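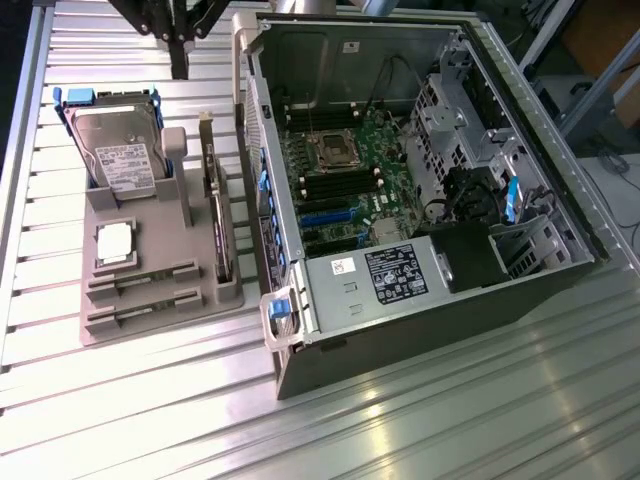

Assembly cell, Notthorpe workshop: parts tray and open tower on the slotted table.

DRASUM NOTTHORPE
Automated Assembly Cell: Workplace Inspection Checklist
Period: October
Area: Trorano line, bench 2

Ratings: S = satisfactory, A = action required, N = not inspected

1. Work surface and fixtures

1.1 Table free of loose screws and offcuts: S
1.2 Tray seated against its stops: S
1.3 Tray holders undamaged: A
Comment: One memory holder on the spare tray has a hairline crack. Withdraw the spare from use until it is replaced.
1.4 Chassis placed on its side with the panel off before the cycle begins: S

2. Arm and gripper

2.1 Reduced speed set to 200 mm per second while staff are at the bench: S
2.2 Emergency stop tested at both ends of the bench: S
2.3 Cables secured clear of the arm's path: A
Comment: Re-tie at the next scheduled stop and record in the Xolalpa log.
2.4 Floor marking 300 mm outside the guard line, legible: S

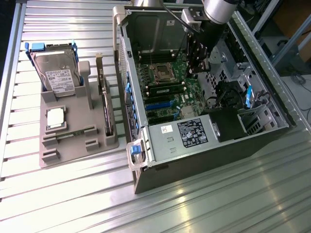 Gripper above the motherboard, with the hard drive and processor in the tray.

3. Staff and duties

3.1 Operators trained in the revised procedure: S
Comment: Bench staff formerly fitted memory and cards by hand for the full shift. Their duties are now tray loading, visual checks and fault clearing. Hand and wrist complaints are fewer. Two operators report eye strain from checking small parts.
3.2 Job rotation followed: A
Comment: Rotation is posted but was not kept during the evening shift. The supervisor is to confirm that no operator loads trays for more than 2 hours without a change of task.
3.3 Static wrist straps worn when handling parts: S
3.4 Manual assembly skills maintained: N
Comment: Staff asked for regular hand-build time. Refer to the training coordinator.

4. Records

4.1 Fault log complete: S
Comment: 413 cycles logged for the period.
4.2 Previous actions closed: A
Comment: Task lighting at the loading position remains outstanding.

Re-inspection of all items rated A is required before the end of November.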